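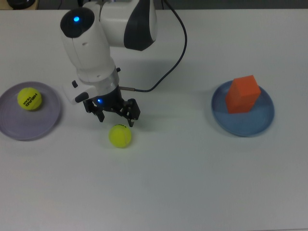

Ticket: Tidy-up task, tennis balls slow / misgrabbed
Project: Vunley (table clearing)
Station: Hirnell bench, two-finger gripper
Opened: November 24, 2024
Status: Open, priority lowered

Summary

Running the sorting routine we use as our stand-in for "put the toys away." Balls belong on the purple plate, orange blocks on the blue plate. Blocks are great. Balls are still a pain. I'm logging the whole session here so the Cludolance folks can read it next to their planner output.

Environment

Gripper pads are the old ones. Planner build 13. Speed capped at 20 percent for the first set, then raised. Lights left alone the whole time (last ticket got very muddy on that point).

Entry 1

Ran 15 attempts on balls only. The approach is good and the fingers come down where they should, but the close is where it goes wrong. If the ball is even slightly off center it squirts out to one side and rolls. Then the planner has an old position for it and goes for bare table. Anybody who has chased a grape with a fork knows the feeling.

Entry 2

Raised the speed and reran with balls and blocks mixed. Cycle time got a lot better, and I was grinning at the screen, I'll admit. It moves like it means it now! The miss rate on balls did go up, though. 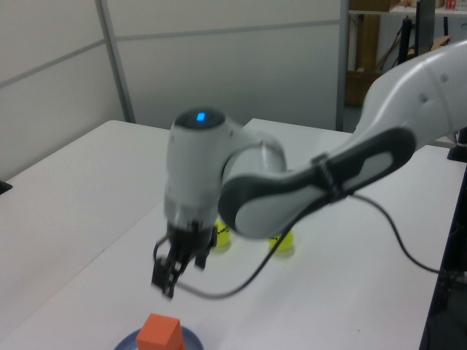 Arm in motion on the left side of the table, both balls still out, block on the blue plate.

Tried a longer settle time before the close. Helped a little. Put it back to default afterward so it doesn't muddy the next set.

Entry 3

Question from Cludolance: are the balls confusing the block grasps when everything sits close together? Fair thing to ask. Set up a tight layout with a ball on each side of the gripper and a block in front. 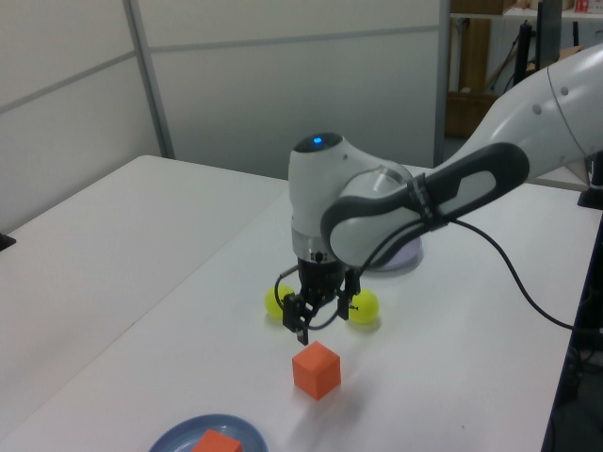
Tight layout, fingers spread between the two balls. One cube on the table, one on the blue plate.

My answer is no. Block picks in the tight layout looked the same in the log as in the open one. What does happen is that a finger sometimes brushes a ball on the way down and starts it rolling, and we're back to the stale position problem from Entry 1. So it's one bug showing up in two places.

Entry 4

Blocks only, for a baseline. I let this set go long because it was so nice to watch. 100 picks in the log, and the only faults were two timeouts on the network side. Back in January this same job needed a person standing by with a hand on the stop button, and now I can drink my coffee and read the numbers as they come in. If your house were full of foam cubes, I'd tell you the machine was ready.
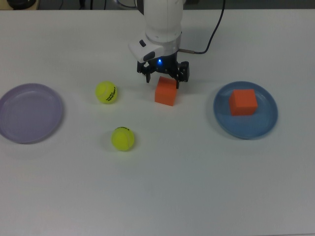 Which brings me to the thing people keep asking at Hughes: can it clean up a playroom yet? Some of it, yes, slowly, on a flat white table, with things that stay where you leave them. Round things that roll are the next wall, and a real playroom is full of them (also socks, and I'm not opening that ticket until this one is closed). I still think this is a very good place to be. A year ago we were arguing about whether it could find the plate.

Likely cause

Position is read once before the approach and not refreshed. Fine for a cube, bad for anything that can roll. The pads have very little give too, so an off-center close pushes the ball out before it can hold it.

Workaround for now

Drop the speed back to 20 percent for balls and keep the higher setting for blocks. After any failed close, send the arm home and force a fresh look before the next try. Don't just hit retry, it will use the old position again.

To do

- Refresh position halfway down the approach (planner side, Cludolance)
- Try the softer pads, order is in
- Rerun the same 15 ball attempts with both changes, one at a time please
- Add the forced look to the retry button so we can stop telling people about it

Will update when the pads get here.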